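How to Sort the Junk Drawer Into a Little Drawer Organizer
Posted by Wagner Falcão, 10 Jul 2023

My junk drawer at the Plumside apartment stopped closing last November. I dealt with this the adult way, by leaving it open until spring. 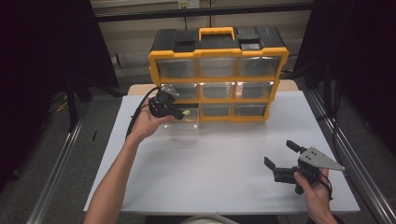 What you need
A small parts organizer with clear drawers. Mine is yellow and black, three rows of three, with a handle on top so you can carry your problems from room to room. You also want a tray, a marker, and some tape.

Step 1. Dump everything
Tip the drawer out onto the tray. I found 21 picture hooks, and I own 2 pictures.

Step 2. Throw out the mysteries
If you can't name it, it goes. You will want to keep the Allen keys. Keep one set. The bookcase they came with has been gone for years.

Step 3. Sort by use
Sorting by size looks lovely and means you'll never find a wall plug again. Put hanging things together, battery things together, and sewing things somewhere they won't meet the superglue.

Step 4. Fill from the bottom
Screws and other heavy stuff go in the bottom row. Pull a drawer partway out, drop the pieces in, and slide it back before starting the next. Stop at three-quarters full, or the top layer will catch on the frame and you'll be saying words.

Step 5. Label, even though it's see-through
Clear fronts are great until you have four kinds of small gray screw. Tape, marker, done. Write on the tape before you stick it down.

Step 6. Leave one drawer for junk
You're going to make one anyway. Mine is top right, and for now it's still empty.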